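Party and Events Help > Decorations > Balloons

Latex balloons turning cloudy within hours, helium or air the same

posted by northgate_hall

I look after the decorations for a function room in Watkins. We buy printed latex balloons from Drikard in bags of 70 and keep the unused ones in a store cupboard. Since March the finish has been going dull and velvety by mid-afternoon when they are blown up at 9 am. It affects the helium ones and the air-filled ones alike. No extra bursting, but the print looks washed out in the evening.

The cupboard reached 29 degrees last week. The balloons are the 11 inch size, inflated with a Hakuno electric pump, no sizing template. Is this a bad batch, the storage, or something I am doing at the pump? I have also been told to wear gloves when handling them and would like to know if that makes any difference.

4 replies hidden, 3 shown

posted by teal_ribbon

The dull finish is oxidation of the rubber surface. It is normal for natural latex and starts as soon as the balloon is stretched and exposed to air. Heat, direct sunlight and ozone all speed it up. The gas inside has very little to do with it, so your result with helium and air matches what I would expect.

Three separate things to check.

Storage. Keep unopened bags in a cool, dark, dry place and close opened bags tightly. Your cupboard is too warm. Do not keep them next to a fridge motor, a photocopier or anything else with an electric motor or high voltage in it, as these can give off ozone.

Inflation. An 11 inch balloon filled to the full 11 inches has thin walls and dulls sooner. Use a template and stop slightly short. Let cold balloons come up to room temperature before filling.

Position. Move them out of the window. Even colour across the curved face is a poor guide, because stretched latex varies in shade with thickness anyway, and light blue looks powdery near the highlights when perfectly fresh.

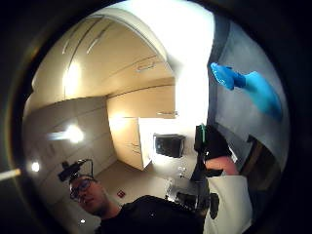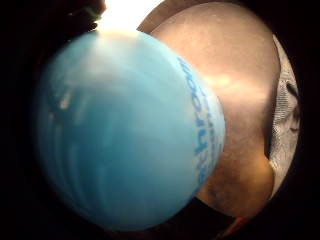 First picture: blue disposable glove. Second picture: printed light blue latex balloon, close up.

Gloves will not stop oxidation. They do keep skin oils and hand cream off the surface, and oil does attack natural rubber. If anyone in the building has a latex allergy, the gloves should be nitrile or vinyl, and the balloons should be foil. Glove colour is no guide to the material, so read the box.

There are sprays that keep the shine for longer. I use Sterer, one light coat after tying. Let it dry before the balloons touch each other or they will mark.

posted by pump_and_knot

Check the batch code before blaming the cupboard. I had one bag go cloudy in two hours and the next bag from the same shelf was fine all day. Shop sent a replacement.

posted by arch_builder_63

Agree with the first reply except on the spray. On a large arch it is slow work. I had 291 balloons on the last one and sprayed only the front row. From the floor I could not see a difference between sprayed and unsprayed by 7 pm, though it was an indoor job with the blinds down.

I would sort out the temperature first. Move one bag to a cooler room, leave one where it is, inflate a few from each on the same morning and compare them at the same time of day. Use the same size for both or the test is worthless.

northgate_hall marked the reply by teal_ribbon as helpful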